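Back to the kitchen table

I promised a few of you I'd report back on my summer of not buying lunch, so grab a coffee, because it got longer than I meant it to.

Quick recap for the new folks (hi!). In January I sat down with my bank statements and added up what I was spending on sandwiches, and the answer was 214 dollars in a single month. On sandwiches! I live five blocks from my desk. I own a fridge. So I made a deal with myself that I'd cook one big thing every week, eat it until it was gone, and only buy lunch when somebody else was coming along.

The first few weeks were rough. I made a lentil thing out of an old Le Roux cookbook I found at the library sale, and I followed it to the letter, and it tasted like wet cardboard with a bay leaf in it. I ate it for four days anyway. Then Akash Gautam, who some of you know from the Stemell walking group, told me to fry the onions for a good 25 minutes before anything else goes in the pot. I'd been giving them five and calling it done. That one change fixed the lentils, and then it fixed pretty much everything else I cook. If you take one thing away from this letter, take the onions.
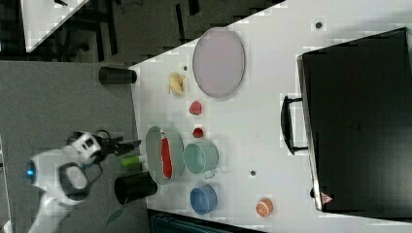
The second thing I learned is that I can't eat the same lunch five days running without getting grumpy by day three. So now I cook the base plain and dress it up as I go. A pot of beans is beans and rice the first day, then it goes in a tortilla with whatever cheese is around, then it gets mashed onto toast with lemon and way too much black pepper. Same beans! My brother says I'm fooling myself and he's right, but I'm fed.

Containers turned into a whole saga. I bought a stack with snap lids and within a month half the lids had wandered off to wherever lids go. Umut Yalçınkaya wrote in after the last issue to say he uses old jam jars for everything, soup included, and he leaves a good gap at the top if they're going in the freezer. I tried it and I'm a convert, though I did forget the gap once – please don't forget the gap. Cleaning frozen squash soup out of a freezer drawer at eleven at night is no way to live.

A couple of you asked about fruit, and how I keep from buying a big bag of it and watching it go soft. I don't have a great system. I buy strawberries when they're cheap at the Skurkilmont market, eat most of them standing at the sink, and cut up the rest for yogurt the next morning. Bananas I buy in small bunches, and the spotty ones get peeled and frozen for baking. What has helped more than anything is keeping the fruit out where I can see it. The bottom drawer of my fridge is where good intentions go and I've quit putting anything down there except beer and carrots.

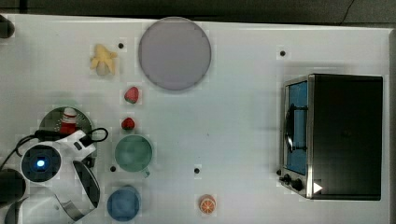 Fruit, a plate and a green cup: toy strawberries and a toy banana on the white table.

Now, money. I haven't kept perfect records, so don't hold me to the penny, but my lunch spending is way down and I've still gone out with friends whenever I felt like it. Some of what I saved went straight into a heavy soup pot, which I love beyond reason. The rest is in a jar labeled LERLOW, for the cabin trip up there that my sister and I keep putting off. We're going this winter. I've said it in print now so she can't back out.

Next time I want to write about breakfast, where I'm still a complete mess. I eat crackers over the keyboard most mornings and I know I can do better. If you've got something that can be made the night before and doesn't involve chia seeds (I've tried, I really have, it's the texture), hit reply and tell me. I'll try the first few that come in and print the ones I liked, with your name on them unless you'd prefer I didn't.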